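Reading time: 3 min

Stationery and Supplies Support Desk, Mandundale
Subject: Marker pens drying out, caps mixed up
Raised by: Famstead teaching rooms
Status: Open, awaiting second check

Summary of fault

The Famstead rooms report that marker pens taken from the shared stock are failing well before they should. Users describe faint strokes, a scratchy feel and, in the worst cases, no mark at all. The rooms draw on a stock of 200 pens, made up of board markers, fine-tipped pens and highlighters of several makes. The fault has been reported at intervals since the stock was renewed in August. It had first been recorded under board cleaning, and the entry has been moved to this ticket.

Initial assessment

The desk asked whether the faulty pens had come from a single delivery. Famstead replied that they had not, and that pens from both the Horken and the Yeoman orders were affected. The desk then asked for a sample to be laid out and for the fit of every cap to be looked at. The usual cause of early drying is a cap which belongs to another pen and does not close fully.

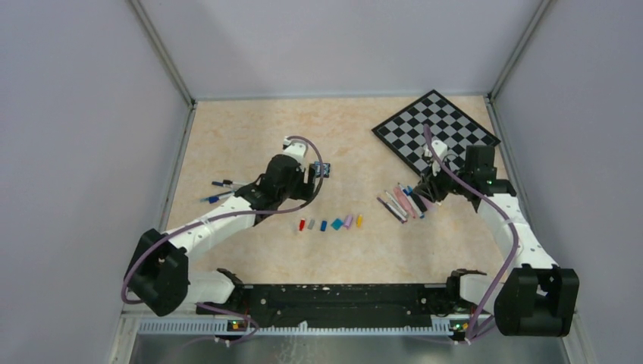
Mélanie Lemieux wrote that the rooms had already been through one round of this in the spring. On that occasion the pens had been thrown away and replaced, and the same complaint came back within weeks. She asked that no further stock be ordered until the caps had been dealt with, and that the desk state plainly which pens may be stored upright.

The desk accepts both points. The replacement order has been placed on hold, and guidance on storage is given under Step 4.

Step 1. Separate caps from pens

All caps in the sample are to be removed and kept apart from the pens. Staff should not attempt to match them by colour at this stage. A blue cap will often go on to a blue pen of a different make and appear to fit, while leaving a gap at the collar. Loose caps found in drawers and trays should be added to the sample.
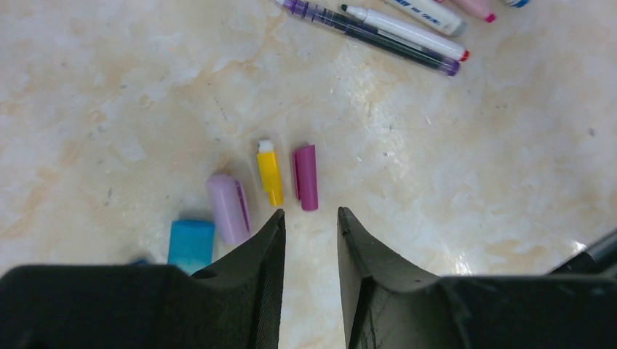 Caps with cracks or a missing clip should be set aside at the same time. A missing clip does no harm to the ink, but it allows the pen to roll off the desk, and pens dropped on their tips account for a share of the complaints. Cracked caps are to be thrown away. They should not be mended with tape.

Step 2. Lay out the pens and the caps

Pens and caps are to be placed in two groups, on a flat surface with good light, with enough room between the groups for each piece to be picked up without disturbing the next. Pens should lie flat. Highlighters may be left among the markers for the purposes of this check, provided they are not tested on the same sheet of paper.

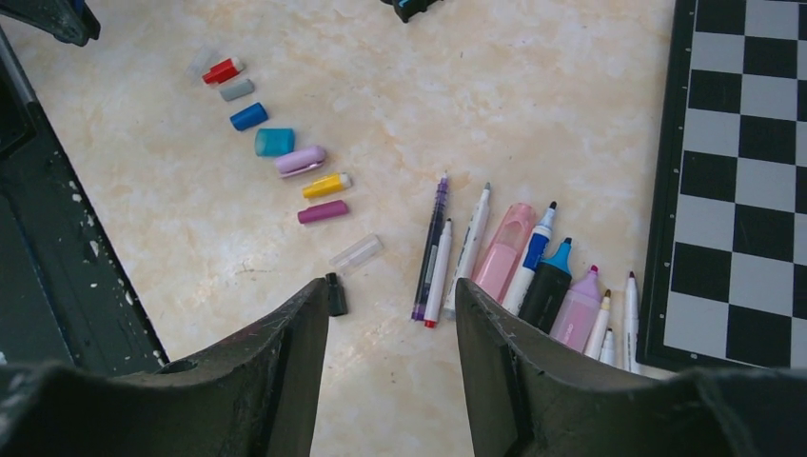 Each pen is then to be tried on plain paper with one short stroke. A pen which writes cleanly goes forward to Step 3. A pen which writes faintly should be closed with a cap known to fit and left on its side for 2 days before it is tried again. A pen which still does not write after that time should be recorded as spent. Adding water or spirit to the tip is not approved.

Step 3. Match by fit

The cap should be pushed on in a straight line until it clicks or stops firmly. If it turns loosely, or can be drawn off without effort, it is the wrong cap. Where no suitable cap can be found after 3 attempts, the pen should be passed to the desk, which holds a box of spares. Clear caps are easily overlooked on a pale surface and should be looked for before a pen is listed as having none.

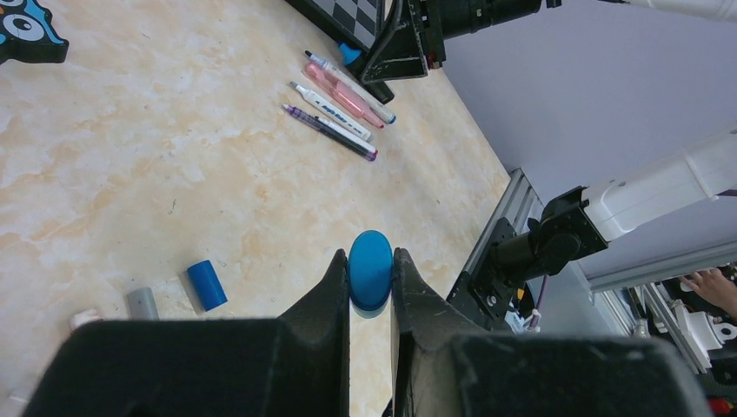

Blue cap-like piece held upright, with markers lying on the table.

Step 4. Storage

Board markers are to be stored flat. Fine-tipped pens may be stood upright with the tip downwards, if the cap is sound. Mixed pots are to be withdrawn from the Famstead rooms, and each room will be given a shallow tray in their place.

Outstanding actions

Famstead to return the list of spent pens and of pens without caps.
Desk to confirm whether Yeoman will supply caps separately.
Replacement order to remain on hold until the list has been received.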